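Gripper news from the sim corner

I spent most of August swapping grippers on our simulated arm, and I'm finally ready to pick favorites! The Ledico closes faster, but the Ikel is kinder to small parts — I ran 290 tries with each, and the Ikel dropped 8 to the Ledico's 23.
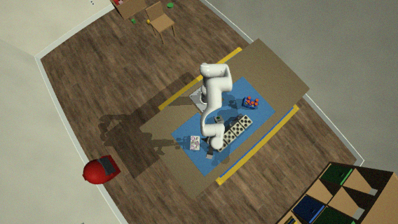
Reaching down next to the perforated blocks, in the simulated room.

Next up is the new Rundbridge controller, which I've only had going for one afternoon (so far it's a bit jumpy near the mat). If you've got settings you like, send them over before I start the long run of 2,000.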